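Kenico hand-held gripper kit: worth it for home recording?

Print this page | E-mail this page

I'm looking at the two-hand gripper kit that Kenico resells, the one with the recording software from Fovanus. I would use it to record household tasks for training a small arm I have at home. The price is a stretch for me, so I'd like to hear from people who have used a set like it outside a lab. My questions are mostly about rooms. I have a small bedroom with patterned bedding and a lot of stuff in it. Do I need to clear everything out and put up a plain backdrop? Do the finger pads hold smooth objects like tins and mugs? And is the basic license enough, or do I need the larger one?
— Culla

Arvo Saarela

I've used a two-hand set for most of this year, so I can answer some of it.

You don't need a plain backdrop. I started with one in April and took it down after a few days, as the arm then did badly anywhere that wasn't my white table. Most of my recordings since then are in ordinary rooms with the curtains, bags and bedding left as they are. What you do need is even light and enough texture for the tracking to hold on to. A patterned blanket is good for that. A plain white sheet was the worst surface I tried.

Metal tins are fine if you think about the shape first. On a round tin you can close the fingers almost anywhere. A heart-shaped one has a point at one end and two lobes at the other, and if you squeeze near the point it slides forward out of the grip. Go across the widest part, with the fingers square to the surface, and close slowly. Ridged pads help a lot here, and they are the part I would check first on any kit you buy. 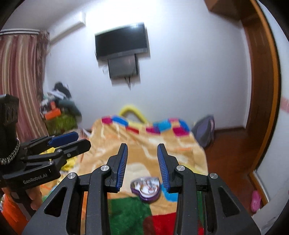
How I set up a session

1. Charge both grippers fully. Mine last a little under an hour, and one always dies before the other.

2. Run the calibration in the room where you will record. If you calibrate at a desk and then walk to the bedroom, the first few clips drift.

3. Put the object down where you can reach it from both sides. On a bed it will sink a bit and tilt, so do some practice grabs before you press record.

4. Keep the hand you aren't using still and out of the way of the other one. I ruined a lot of early clips by waving it around.

5. Stop after 200 clips and look at them. I recorded 800 in one weekend without checking and had to throw out some 500 of them for bad tracking — my own fault, but the software gave no warning.

On the license, the basic one was enough for me. It limits export to four tasks at a time, so you finish one batch and load the next. It's slow but it works.

My complaints are the weight, which you feel in your wrists by the end of a session, and the manual, which skips the calibration step almost entirely. I would still buy it again at the sale price. At full price I would look for a used set.

Cabrera

Get the bigger license. The export limit will drive you crazy.

tomasz_k

I only had one for a two-week trial, so take this for what it's worth. Tracking was good in the daytime and poor at night under a single ceiling lamp. I added a floor lamp and that mostly fixed it. Mugs were easy by the handle and hard by the rim. Soft things like socks and washcloths were easier than I expected.

I returned mine, mainly because I didn't have an arm to use the data on. If you already have one, then the trial is a cheap way to find out. Ask Kenico to send spare pads with it. They didn't charge me for those, but I had to ask twice.

Last updated: December 9, 2023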